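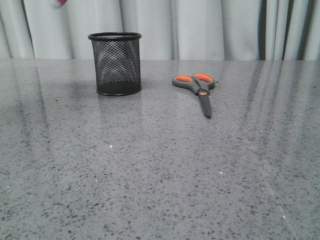 ## Litwood open day, 2020-07-05

**1/** Spent the afternoon at the Litwood open day in Pokdale. The station I stayed at longest had a mesh pencil cup and a pair of scissors on a speckled stone counter. The task on the card was "scissors into cup."

**2/** The arm they use for this is the Hukum. It gets 34 seconds per try. I watched 4 tries and 2 went in. The other two caught on the rim.

**3/** Asked why scissors. The answer was that they lie flat and the handles are wider than the blades, so the grip has to be picked before the arm moves.

**4/** The black mesh is the harder part for the software. You can see the curtain through it. The counter is glossy too, and the cup shows up again as a reflection under itself.

**5/** Their log for this task was at 1222 tries when I left. The Nedelcu station next door does cable sorting. The line was long and I skipped it.

**6/** Parking is behind the building. Bring water.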